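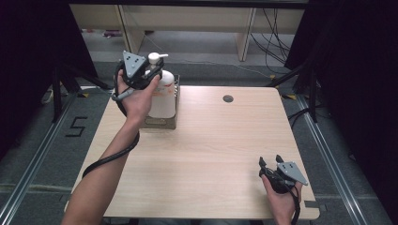
9 July 2021

Notes on the soap, batch two of the Irnalach recipe, plus a few things I want written down before I forget them again.

So the good news first: the paste is clear! I left the slow cooker on low overnight with the lid on and a towel over it, and this morning the stuff had gone from mashed potato to something like thick amber jelly. I dropped a pea of it in a mug of hot distilled water, stirred, waited, and the water stayed see-through. Batch one back in March went milky at exactly this point and I spent two weeks pretending it was fine (it was not fine, it grew a skin and smelled like crayons).

What I changed. Potassium hydroxide from the new tub, opened this week. I think the old tub had been pulling in water from the air since forever, so every weight I took from it was a bit of a lie. Same oils as before otherwise, mostly olive with coconut for the bubbles and a splash of castor. I also ran the lye calculator again with the purity set at 90 percent and the superfat way down. In a bar you can get away with extra oil, but in liquid soap it just floats up and sits there looking at you.

Total oils 1,000 grams. Next time I'd do less, the cooker was fuller than I like and there was a scary ten minutes after trace when it puffed up like bread dough. I stirred it down with the long spoon and took the lid off until it behaved. If anyone else runs this one, please use the big cooker, and please stay in the room for that part. Goggles and gloves on until it's diluted, same as always.

Trace took ages with the stick blender. It went thin, then it looked like applesauce, then it separated on me, then it came back all at once and I nearly stalled the motor. The Hunis blender gets hot if you lean on the button, so short bursts with rests in between. I smelled something electrical toward the end and switched to the spoon. It seems okay now but I wouldn't trust it with a third batch on the same day.

Dilution. I took 300 grams of paste as a test and left the rest alone in the covered tub, because paste keeps and watery soap doesn't keep nearly as well. Started at equal weights of paste and hot distilled water, in the jar, in a pan of hot water on the low burner. Lumps everywhere. I poked at it for a while (don't, it only makes foam) and then went and did other things. After lunch the lumps were mostly gone and there was a rubbery layer on top, so it wanted more water. Added a bit, waited, added a bit more. By late afternoon it poured like maple syrup. I wrote the final weight on the jar lid in grease pencil and then smudged it with my thumb, so I'm going to weigh the whole jar again tomorrow and subtract the empty one.

Thickness: I want it thicker for hands, and thinner is okay for dishes. The salt trick works on some recipes and wrecks others, and with this much olive oil it ought to work, but go slow. Make the brine separately, add a few drops, stir, look. Too much and it goes thin again and cloudy, and there's no getting that back out. I'll split off a small jar for this so I don't ruin the lot.

Scent. I tried the Prullora lavender blend in one spoonful and it clouded right away. Could be the oil, could be that I put it in while the soap was still too warm. The plain rosemary did nothing bad at all and smells like a roast dinner, which I personally like, though I got outvoted last time. The Nedelcu citrus one is still sealed. I'd try that next, in cooled soap, a tiny amount, and leave it to sit overnight before deciding anything.

pH strips: I had some 34 left in the box and used too many of them because I kept not believing the color. They all landed in the same place, around nine and a half to ten, normal for real soap. I also did the phenolphthalein drop on the diluted stuff and got barely a blush of pink. Happy with that. I washed my own hands with it three times before dinner and they feel good, maybe a little dry across the knuckles. Plenty of small bubbles, not much big fluffy lather. More coconut would fix the lather and make the dryness worse, so I'm leaving it.

Bits I still don't know:

Whether we need a preservative if it gets used up fast. My reading says the high pH does most of the work, but I'd feel better testing a jar that's been sitting on a warm shelf.

Whether glycerin in place of part of the lye water speeds up trace as much as people claim. Would love to skip the applesauce stage.

How long to let it settle. I'm planning two weeks in the dark cupboard for the main jar, then pour off the clear part and keep whatever's at the bottom for floors.

Cleanup: vinegar rinse on the counter, cooker soaking in the sink (it's soap, it basically washes itself, just keep adding water), blender stick taken apart and drying on the rack. We're down to the last 60 grams of castor oil, so that goes on the list, along with distilled water and a new grease pencil that doesn't smear.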